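Monday, 7 a.m., Cevimberg

The old Kadrić pottery still opens its seconds shed at seven, and by 9 the good stuff is gone. So you go early. Bring cash, bring newspaper. Nothing gets wrapped for you.

What people come for is the odd plates. Glazes that ran, rims that went brown, a batch that sat too near the burner. The shed holds 2,000 pieces on a good week, stacked on planks, no prices except a chalk mark underneath. Most go for 20 apiece. Dirbridge, the big homeware shop down the valley, sells matched sets for far more and they look it -- flat, even, a bit dead.

Mixed shelves used to mean you were broke. Now half the kitchens in Vellau have them. Teal next to black next to cream, nobody's set. It works becuase the glazes share a family look, the same speckle and streak turning up in different colors.

Living with them is another thing. Handmade plates vary in thickness, and they don't nest. Stack them flat and the foot rings scratch the glaze below. Cupboard racks are often too narrow. The fix in most houses is dull and cheap: a plain wire dish rack, left out all week, plates on edge. Drying and storage in one. Looks good too. 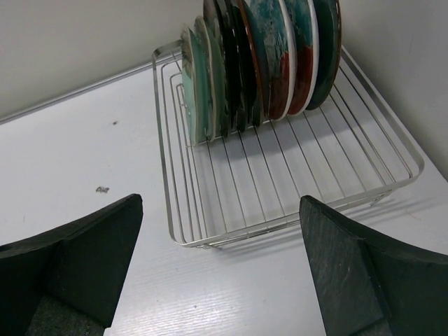

*Eight on edge: teal and pale green first, then the near-black glazes.*

A few rules from the shed. Dark ones show every water spot, so towel those. Check the rim with a thumb before you buy, chips hide under the glaze drips. Big plates to the back if you can, they tip otherwise.

And don't wait for a matching one. There wont be a matching one -- next firing is in September and the teal never comes out the same.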